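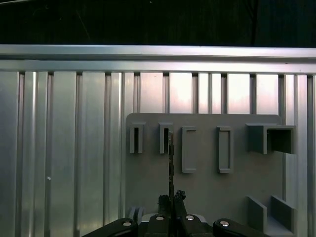 Memory stick won't sit down in its slot, old desktop tower. What am I missing?
Asked in: Desktops and Upgrades
Views: 1,266

Hi everybody! I've been having a great time bringing an old black desktop tower back to life for my niece, and I'm stuck on what I thought would be the easy part. I bought a used memory stick from Wondetti (first time ordering from them, it came fast and well wrapped) and I can't get it to go all the way down. One end drops in, the other end stays up a hair. When I press on the high end, the low end lifts. It feels like a seesaw.

With the stick half in, the computer gives me a string of beeps and a black screen. With the old stick it starts up fine every time, so I don't think I've hurt anything yet.
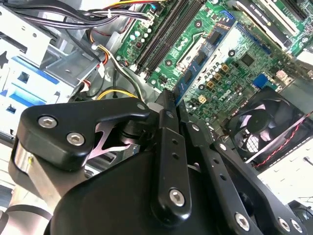

What worries me is how much the board flexes when I push. I can feel it give under my thumb and I chicken out. How hard is too hard? Also, does it matter which slot I use if I've only got one stick to put in?

I'd love to finish this by February. She wants it for drawing and school stuff and she is SO excited. Any help is welcome!
— tindersprig

2 answers

Answer from Valter Quintela (marked as helpful by tindersprig)

Good project, and you're close! I love these old towers. Go through this in order.

Shut it down, pull the power cord from the wall, then hold the power button in for a few seconds. Touch bare metal on the case before you touch the board.

Now put the tower on its side on a solid table with the open side facing up. I can't stress this enough. If you've been working with it standing upright, you're pushing sideways on a board that is only held at its screws, and the whole case wants to slide away from you.

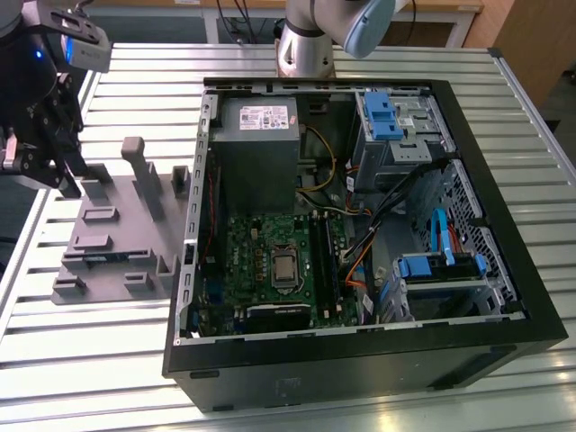 Tower on its side with the panel off. The memory slots are just to the right of the processor.

Next, look at the gold edge of the stick. There's a notch in it, and it is not quite in the middle. Look down into the slot and find the little bump. If they don't line up, turn the stick end for end and look again. If they don't line up either way, you have the wrong generation of memory and no amount of pushing will fix that — send it back.

If the notch does match, open the latches at the ends of the slot all the way. On some boards only one end has a latch that moves, so don't force the other one. Stand the stick straight up in the slot, put one thumb on each end, and press both down together. The seesaw you're describing is nearly always one-thumb pressing. You want a click, and the latch should come up on its own.

It does take more force than feels polite. A little flex is normal. If the board is bowing a lot, stop and check that all its screws are in.

For a single stick, use the slot your manual calls number 1. My old Giltix board was fussy about that and would beep at me from the other one.

While you're in there, write down what's on the power supply label. It's handy to have if you ever want to add a graphics card, and you won't want to open it all up again just to read it.

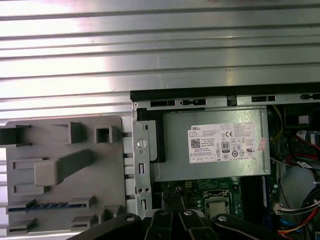 The label on this supply has the DELL logo and an 80 PLUS badge.

Tuck the cables out of the way before you close it, too. A loose one lying across the slots can keep a stick from standing straight, and it's easy to miss. Let us know how it goes, your niece is going to have a blast with it!

Answer from basusthorpe_bill

had the same thing on mine. blew the dust out of the slot and it went right in. worth a try before anything else. use canned air not your mouth

Comment from tindersprig

It's in!! It was the thumbs. The notch matched fine, I was just babying one end and then the other. Laid it flat, both thumbs, big click, and it started up with no beeps. I blew out the slot first like Bill said, so thank you both. Now I'm wondering about a bigger drive — will start a new question for that.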